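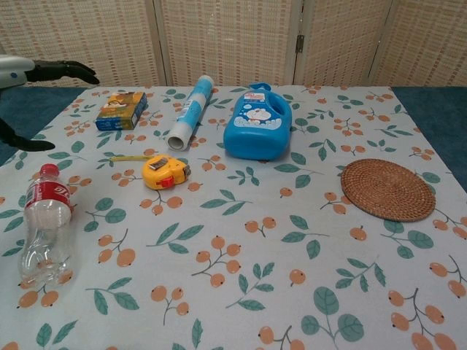 A reader of my last post wrote in to say the Plorik armor kits are worth the $200, and that I was being cheap about the whole thing. Maybe so. I've built two of them, and both times the chest plate needed an evening of sanding before it would take primer.

The listing says "screen accurate." To which screen? The shoulder bells are the wrong shape from every angle I can find in the show, and the visor is a plain flat piece. Warico sells a rougher blank for $86 and doesn't promise anything.

I'll keep buying the blanks. If Plorik fixes the shoulders I'll take another look, probably in December.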